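Grirkley Community Pharmacy – Dispensary Technician (part-time, permanent)

We are looking for a dispensary technician to join our small team in Gevon. The job is mostly packing, checking and handing out medicines for people who live at home and take several things a day. It suits someone who likes steady work and doesn't mind doing a task the same way every time.

The position is 16 hours a week over three days, with the chance of extra shifts when others are on leave. You would report to Kamlesh Rana, the pharmacist in charge.
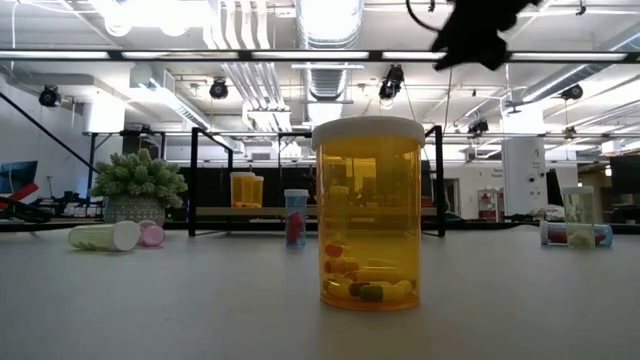
Photo: Grirkley Community Pharmacy

What the job involves

Most of your day will be spent in the dispensary at the back of the shop. You will enter prescriptions, pick stock, label it and put it up for the pharmacist to check. You will also make up weekly packs, put stock away when the order comes in, and rotate short-dated items to the front of the shelf.

From mid-morning you will share the counter with one other person. That means taking in scripts, answering the phone, and passing any question about a medicine to the pharmacist. We have more than 300 regular pack customers, and a good number of them ring to ask when theirs will be ready. You will get to know the voices.

Twice a week a delivery run goes out to Caron and the farms past the weir. You won't be driving it, but you will get the bags ready and tick them off against the run sheet. Fridge lines are packed last.

We also take back unwanted and expired medicines over the counter. These go in the return bin and are never put back into stock, even if the seal looks fine. Please keep returned bottles away from the packing bench.
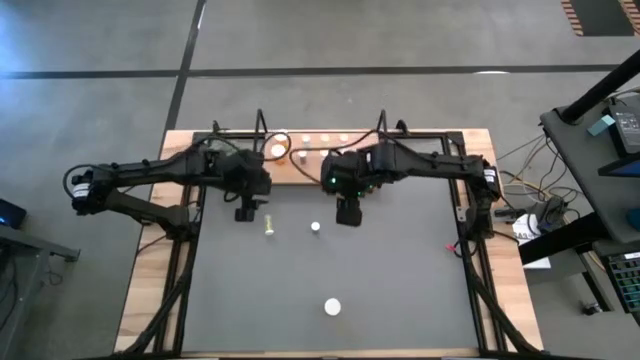
The work area, seen from above.

What we need from you

– A certificate in community pharmacy, or at least a year of dispensary work and a willingness to study for one. We pay the course fees once you have finished probation.
– Good spoken and written English. A second language is handy, and Vietnamese or Hindi would be used most weeks.
– Accurate typing and tidy handwriting.
– A current police check, or consent for us to arrange it.
– Able to stand for most of a shift and lift cartons up to 15 kg.

You don't need to know our software. We use Cikico for dispensing and stock, and Yến Hầu will sit with you for your first fortnight until you are comfortable with it. If you have used another dispensing program, the screens will look familiar enough.

Hours and pay

Shifts are Monday, Thursday and Friday. The Friday shift is the longest and finishes at closing time. Pay is set by the award at the level that matches your certificate and experience, plus super. Staff get a discount on shop lines but not on prescriptions. There is parking behind the building, and the bus from Caron stops across the road.

Probation is three months. We would like the new person to be settled in before October, when two of our team will be away for part of the month.
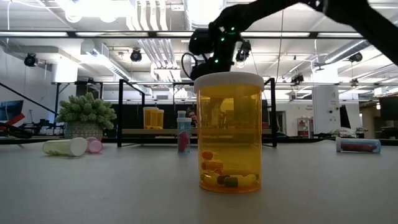
Can I apply if I have only worked in a hospital pharmacy?
Hospital experience counts the same as shop experience for this job. Tell us in your letter which parts of dispensing you did yourself, and whether you have worked with the public.

How to apply

Send a resume and a letter of no more than one page, with the names of two people we can ring. One of them should be someone who has supervised you. You can hand your application in at the counter or post it to The Pharmacist, Grirkley Community Pharmacy, PO Box 3183, Gevon. Write "Technician" on the envelope.

Applications close at 5 pm on 21 July 2021. Interviews will be held in the shop after closing the following week, and we will ring everyone who applies, including those we don't interview.

If you would like to see the dispensary before you apply, call in and ask for Yến. Early afternoon is usually the quietest time.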